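Search this journal
Advanced search

4. Attendance and belonging at small recurring music evenings

4.1 Who came back, and why

We had gone into the study expecting that the lineup would matter most. It seemed a fair guess, given how much care the organizers at Ninitz put into choosing their performers, and given how often the people we spoke with told us, right at the start of a conversation, that they had "come for the music." Over the season we collected 266 completed questionnaires, and when we sat down with them one long February afternoon (with a good deal of tea) the answers were more mixed than that, and a good deal more interesting to us.

People who came to a single evening did mostly talk about the performers. People who came to three or more talked about the room, the walk over, the soup, the person who remembered their name at the door. One regular at the Trandine evenings wrote nearly a full page about a bench near the back wall where she liked to sit and draw while the band warmed up, and mentioned the band itself only once, kindly, in her last sentence.
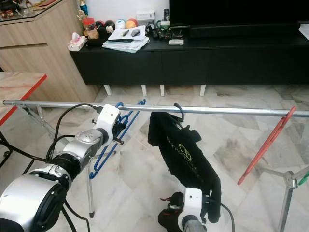 We should say a little more about the two series, because they differ in ways that shaped these answers. Ninitz runs a seated evening with a printed program and a clear ending. Trandine is much looser: there is a long table of paints and paper, dancing if anyone feels like it, and music that drifts on until the players get hungry. Both sell tickets at the door, both are run by a handful of friends, and both kept attendance sheets that they very generously let us copy. Taken together the sheets hold 1019 entries across 16 evenings, and we are still grateful to Hema Amin for the patience with which she read the handwriting on the earlier ones.

Figure 3. Hangers and a black garment at a drying rack.

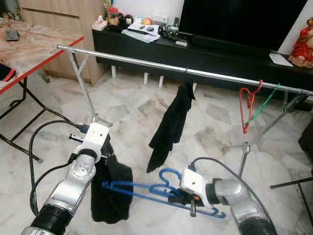 Returning visitors at Trandine were more likely to have arrived alone the first time, which surprised us both. Our interviews suggest that having something to do with your hands makes it easier to walk into a room full of strangers, and several people said so in almost those words. At Ninitz, where the chairs face forward and the lights go down, first-time visitors tended to come with a friend and to leave with that same friend, quite happily, soon after the last piece.

We don't want to make too much of this. Only 73 people agreed to a follow-up conversation, and those who enjoy an evening are naturally readier to talk about it afterward. Still, the pattern held when we looked at the sheets without the questionnaires, and it fits with what Ursina Egger heard in her earlier visits to the Alva song circle, where newcomers were handed a shaker or a drum before they had their coats off.

Related items
Singing together in borrowed rooms: notes from the Alva circle
Door prices and generosity at the Kerine open stage
Drawing while listening: a small study

Contact the editors | Copyright the authors | Back to top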